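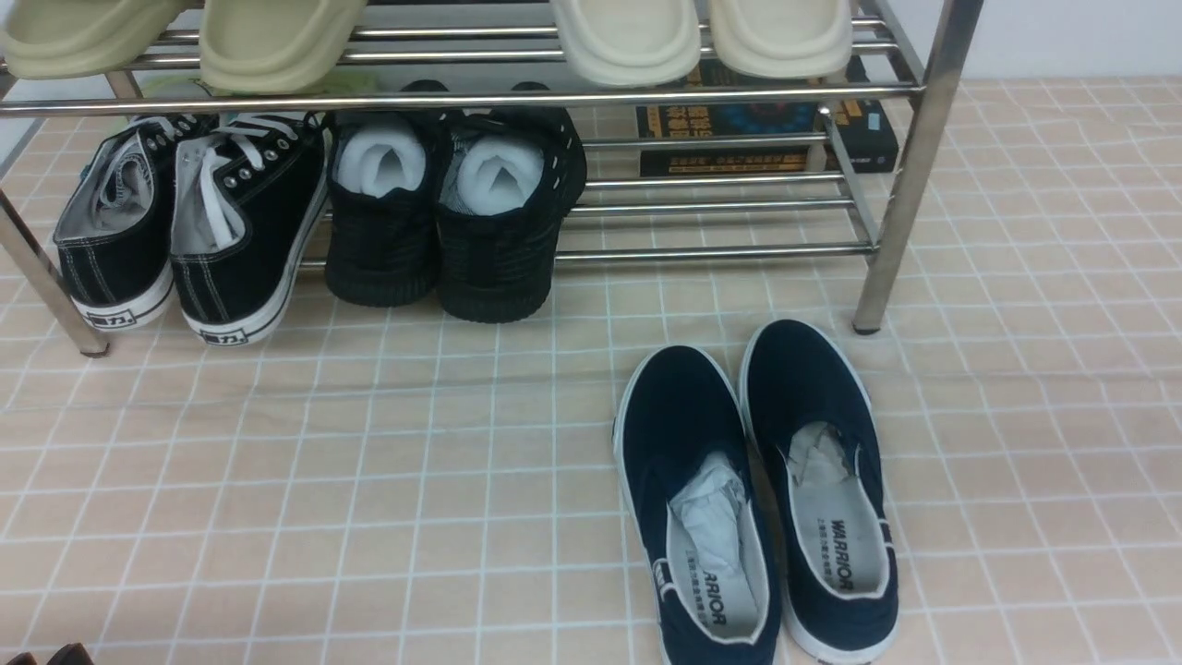 Why do we test grippers on shoes when blocks are so much easier to measure?

Because blocks are too kind to us. A block has flat sides, it weighs the same all over and it stays the shape you found it in. A canvas shoe gives when you squeeze it, it has a big hole in the top, and the heel and the toe behave like two different objects. If two grippers score the same on blocks, shoes will usually pull them apart.

Session 4: Comparing fingers on soft goods

OK, so last time we got as far as mounting and homing, and I ran out of time before the fun part. Today is the fun part! You'll compare two sets of fingers on the same arm: the short hard ones from Birkmont and the longer padded ones that Hedvika Hudec cut for us in the shop. Same shoes, same rack, same start pose. Please don't change the closing speed between sets (two groups did that in March and I had to throw out both of their tables).

What we're measuring

For every try, write down three things: where you aimed (heel, side or toe), whether the shoe left the floor, and whether it was still held when the arm stopped. Slips go in the notes column with a word or two on which way the shoe turned. I do read those. Each finger set gets 50 tries, split however you like among the three aim points as long as both sets get the same split.

The Birkmont fingers open to 126 mm and Hedvika's go to 170 mm. You'd think wider is just better, and for coming down over a whole shoe it's great, but near a rack it's a pain. Open wide, the outer finger wants the same space as the leg or the rail, and the planner will either refuse or take some silly path over the top. Try approaching from the open floor side first and then work your way in.

Where the wrist camera helps and where it doesn't

The head view is for choosing a shoe. You get the rack and the floor together, so it's easy to say "that one." Once the arm is moving I switch over to the wrist view and pretty much live there. It's close, it blurs when the arm hurries, and you lose the rest of the room, but you can see a fingertip and the target at the same time, and for lining up a grasp that's what I want.
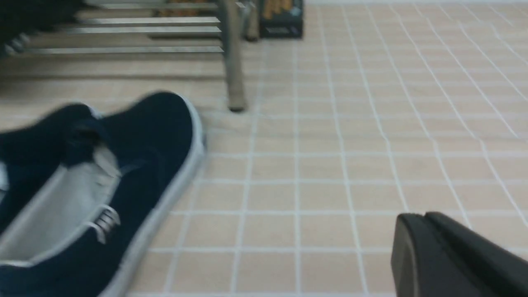 Fig. 2. Wrist view: fingertip at lower right, canvas sneaker on its side at lower left.

A shoe lying on its side is my favorite case, by the way. The opening faces you, so you have a real choice: one finger inside and one outside, pinching the upper, or both fingers outside, across the sole and the canvas. Rostislav Kuruc swears by the first one. I like the second with the padded fingers and the first with the hard ones, and I'd love it if your numbers proved me wrong. Watch the laces if you go inside.

Also, look at how much floor lies between the finger and the shoe before you commit. Closing early is the most common mistake I see, and from the wrist view everything near the finger looks nearer than it is. If you can't tell, stop, back up a little and look again from the head.

For next time

Tables go in the Losalwood folder by Sunday, one file per group. Read the Beneš handout on contact pads, at least the first half. Wakana Nakajima will be covering the lab hour, so ask her about the force limits, she set them and she knows them much better than I do. We'll start with slips.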